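Waiting on my entrance exam hall ticket

13/07/2020

So the hall ticket for the Paquette entrance test is finally out, and I have spent most of today being weird about it. I applied back in December, when the whole thing felt a million years away, and then I sort of forgot I had. Then the email came this morning and my stomach just dropped!

If you haven't applied to one of these before, the ticket is the piece of paper that gets you through the door. You log in with your application number (mine was on a sticky note inside a library book, please don't ask), you type in your birth date, and you download a two-page PDF. The site was so slow that it took me 4 tries. On the third one it logged me out and told me my number didn't exist, and I had a small cry in the kitchen.

Anyway, I got it. My center is Orndale, my second choice. I really wanted Beslow because I could walk there, but Orndale is one bus and then a bit of a hike up the hill, so I'm not going to complain too much. Reporting time is two hours before the paper starts. Two hours! I'm taking a sandwich.

Things I checked on mine, and you should too: the spelling of your name, the photo, the course code, and the signature box. My middle name was missing a letter. I wrote to the help desk straight away and they said to bring my school certificate along and it would be fine, so that's going in the folder now before I lose that as well.

The course I'm going for is the four-year engineering one, the mechanical side with an automation option in the last year. I was stuck between that and the diploma for ages. The diploma is shorter and cheaper, and you can move across later if your grades are good, but I know myself - if I stop I won't start again.

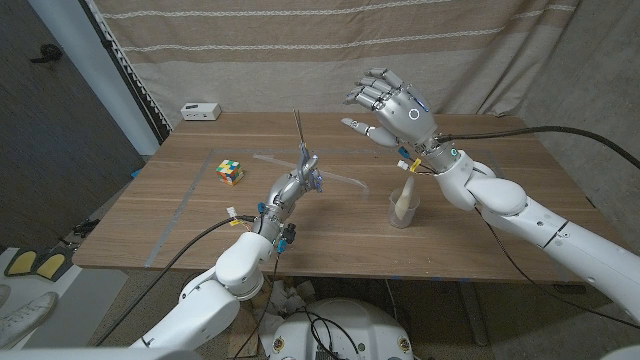 As for studying, I'm using the Zonik practice book, the fat one with 300 questions in the back. Math is okay. Physics is okay on a good day. Chemistry is a disaster and I keep doing the chapters I already like (anyone else?). My plan is 12 questions every night until the test, timed, phone in the other room, and no looking at the answers until I've finished all of them. Last night I managed seven and then reorganized my pencils.

If you're at the Orndale center too, leave me a comment and tell me which bus you're getting. I still have to print the ticket, and our printer is out of black ink, so that's tomorrow's job.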